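Les démonstrations sans robot : arrêtons de compter les heures

Par Ysaline Rey, 31 mars 2023

Vite fait, entre deux trains, parce que ça m'énerve depuis le dernier atelier de Matance et que si je ne l'écris pas maintenant je ne l'écrirai jamais.

Le sujet : l'apprentissage par imitation avec des pinces tenues à la main. Plus de bras téléopéré, plus de manette. Une personne prend les pinces, fait le geste, on enregistre, on entraîne une politique, on la met sur le bras. Sur le papier c'est superbe. En pratique aussi, souvent. Je suis pour, je le dis tout de suite, qu'on ne vienne pas m'écrire que je suis contre.

Ce que je conteste c'est le chiffre. Toujours le même chiffre en haut de la diapo : le nombre de démonstrations. 2000 épisodes ! Bravo. 2000 épisodes de quoi ? Par qui ? Dans combien de pièces ? Silence, ou alors une ligne en annexe, corps 7.

Notre petit résultat, pour ceux qui n'étaient pas là

On a repris le jeu de données Prekden, 2733 démonstrations de manipulation sur table. Des tasses, des pailles, des petites pièces à saisir. Rien d'exotique. On a entraîné la même politique, même architecture, mêmes réglages, une fois sur le tout, une fois sur 100 démonstrations choisies. Choisies comment : huit personnes différentes, le plus de variété possible dans la position des objets, la hauteur des mains, la vitesse. C'est tout. Pas d'algorithme savant, une après-midi à regarder des vidéos avec un tableur ouvert.

Bon. Sur les objets connus, le gros modèle gagne, normal. Sur une table jamais vue, le petit fait jeu égal. Jeu égal ! Avec une fraction des données. On a recommencé en changeant la graine, même chose. Je ne prétends pas que c'est une loi de la nature, c'est une tâche, un labo, un bras. Mais quand même.

Hutchins (l'équipe, pas la salle) avait vu un truc du même genre en août sur du pliage et personne n'avait relevé. Leur rapport interne est très bien d'ailleurs, dommage qu'il soit resté interne.

Pourquoi la variété se perd

Il faut avoir tenu les pinces pour comprendre. Au début on tâtonne, on approche de travers, on rate, on revient. Au bout d'une heure on a trouvé SON geste. Le geste qui marche, et on le refait, on le refait, on le refait. L'épisode suivant est une copie du précédent au bruit près. Le compteur monte et le jeu de données n'apprend plus rien à personne. Les épaules fatiguent, on colle les coudes au corps, on se met toujours au même bord de la table. Tout ça se voit dans les trajectoires, il suffit de les superposer, on obtient un gros trait épais au lieu d'un éventail.

Et la vue. On l'oublie tout le temps. La caméra de tête voit la table d'en haut, les deux mains, la tasse, et tout le fouillis par terre. La caméra de la pince, elle, voit surtout le doigt, et puis la pièce derrière, loin, avec les gens qui travaillent. Ce sont deux problèmes d'apprentissage différents et on les moyenne dans une même colonne de résultats.
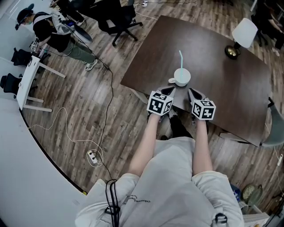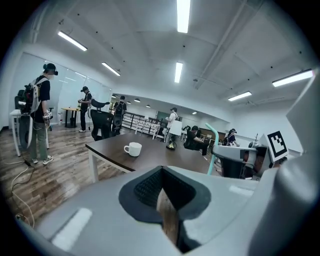
Ce que le fond raconte au modèle

Parlons du fond justement. Beaucoup de collègues voudraient le nettoyer. Rideau noir, table vide, personne autour. Je comprends la tentation, les courbes sont plus jolies. Sauf qu'une politique entraînée devant un rideau noir, posez-la dans une cuisine, vous m'en direz des nouvelles.

Dans notre tri on a gardé exprès les épisodes encombrés. Des câbles, des chaises de bureau, un collègue au fond penché sur son propre truc. Mon intuition (intuition, hein, on n'a pas encore fait l'ablation propre) c'est que la moitié du gain vient de là. La caméra de poignet bouge beaucoup, le fond défile, et si le fond est toujours pareil le modèle finit par s'en servir comme repère. Il « sait » où est la tasse parce qu'il a reconnu la fenêtre. On a fait le test bête : tourner la table d'un quart de tour sans toucher au reste. Le gros modèle s'est mis à chercher la tasse là où elle était avant. Le petit hésite, puis y va.

Les marqueurs noir et blanc aussi, tiens. Utiles pour recaler les pinces, très bien. Mais s'ils sont dans le champ à l'entraînement et absents au déploiement, il faut le dire. Les masquer, ou montrer qu'on a vérifié. J'ai lu trois papiers ce mois ci où la question n'est même pas posée.

L'objection de Killalthorpe

Elle est sérieuse donc je la mets. Les gens de Killalthorpe disent : avec assez de données, la variété vient toute seule, votre tri à la main ne passera pas à l'échelle, laissez faire la quantité. Peut-être. Si on a cent sites et des opérateurs qui changent tous les jours, d'accord. Mais la plupart d'entre nous ont une pièce, deux paires de pinces, et les mêmes étudiants qui reviennent jusqu'à n'en plus pouvoir. Dans ce régime là la quantité n'apporte pas la variété, elle l'écrase.

Et puis le tri à la main, on peut le remplacer. Mesurer la dispersion des trajectoires pendant la collecte, et prévenir l'opérateur quand il se répète. Un bip. Vingt lignes de code. On l'a bricolé depuis, ça agace tout le monde et les données sont meilleures. Enfin je crois, les chiffres arrivent.

Ce que je voudrais lire dans les prochains articles

Le nombre d'opérateurs. Le nombre de pièces. La dispersion des trajectoires, même grossière, même avec une mesure discutable, on discutera. Les résultats séparés par caméra. Et l'ordre des épisodes dans la séance, car le premier et le dernier d'une journée n'ont rien à voir et tout le monde les mélange avant même d'avoir regardé.

Le nombre total de démonstrations, mettez-le aussi si ça vous fait plaisir. En bas.

Je publierai la liste des 100 épisodes dès que j'ai le feu vert de Prekden, avec le tableur tel quel, commentaires compris (pardon d'avance pour les commentaires). Ceux qui veulent refaire le test de la table tournée, écrivez-moi, j'envoie le protocole, il tient sur une demi page. Mon train est annoncé, je relirai les fautes ce soir.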